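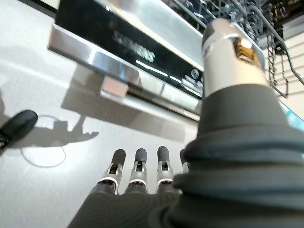
Stainless-steel dishwasher with the door pulled open

Sending a tab from phone to laptop: does it ever work properly?

Posted in Browsers and Syncing by Enikő Bárány

I'll start by saying I don't expect much, as I have tried this sort of thing three times in the past and gone back to emailing myself links every time.

My son put the Grendov browser on my phone and on my laptop and told me I could now read something on one and carry on with it on the other. He showed me and it was fine while he was standing there. He then went back to Durnton and it has been hopeless ever since. I press Share, then Send to device, pick the laptop from the list, and the phone says "Sent". The laptop shows nothing. Or it shows nothing all morning and then, at twenty to four in the afternoon, four tabs arrive together, one of them a recipe I had already cooked.

Both are signed in with the same email address. Both say they are up to date. The phone is an Android one, the laptop is on Windows. I have turned both off and on again, so please don't tell me to do that.

What I would like to know is whether there is a setting I have missed, or whether this is one of those features that gets announced with a lot of noise and then left to rot. I'd also like to know where the page goes in between. If it is sitting on somebody's server for five hours I want to know whose. The help page says it is "securely handed over", which tells me nothing.

One more thing that may matter. The device list on my phone shows my laptop twice, once as "Laptop" and once as "Laptop (2)". I only have the one.

Lachlan Kinnear

Your last paragraph is the bit I'd look at. Two entries for one machine usually means the browser was installed, signed in, then removed or reset and signed in again. The old entry stays on the list and the phone will happily send things to it. "Sent" only means the phone has handed the page to the sync service. I don't believe it ever checks that anything at the other end picked it up, whatever the little tick suggests.

What I did when mine was like this:

On the laptop, open Settings, then Account, then Devices. Under one of the two names it should say "This device". Make a note of which.
Remove the other one. It will warn you that you may lose data. I lost nothing, but save your bookmarks to a file first all the same.
On the laptop again, rename the one that's left to something you'd recognise. Mine is called Skutatby, after a holiday.
On the phone, sign out of the browser and back in. Restarting the phone doesn't refresh the list. Signing out does.

That should cure tabs that never turn up. It may not cure the late ones. For those, look in Settings, then System, on the laptop for "Keep running in the background when closed". If that's off, the browser only collects waiting tabs when you open it, and even then it takes its time. On the phone, take the browser out of battery saving.

As to where the page goes: it's the address of the page that gets sent, as far as I can tell, and the laptop fetches the page again for itself. You can test that by sending something from a site you're logged into on the phone only. I got the login screen at the other end. So the "pick up where you left off" line is generous, in my view. You get the same page, at the top, and you scroll down to find your place. I couldn't tell you whose server holds the address meanwhile. I asked their support and was sent a link to the same help page you've read.

If you've an extension that blocks notifications, turn that off too while you're testing.

Chalerm Ruangrit

just use a different browser, never had this problem

Uthai Phuthong

I agree with Lachlan about the double entry, but I'd be careful about expecting the background setting to fix the rest. I left it on for all of January and kept a note of what I sent. Out of 47 tabs, most came through within a minute, a handful took over an hour, and I never did find a pattern. Same wifi, same desk. The release notes keep saying "reliability improvements" and I have stopped reading them.

What I do now is slower and has never let me down. I save the page to the reading list on the phone, and on the laptop I open the reading list and press refresh. It takes two more taps. Reading list seems to sync whenever you ask it to, where a sent tab waits to be pushed through and you can't hurry it. No idea why they are built differently.

Also check the clock on the laptop. Mine was several minutes out and sync complained about it, in a log I only found by accident.

Enikő Bárány

Removed "Laptop (2)", signed out and in on the phone. Background setting was off, now on. The first two tabs came straight away and the third took until after lunch. I'll try the reading list before I say any more about it. The clock is right.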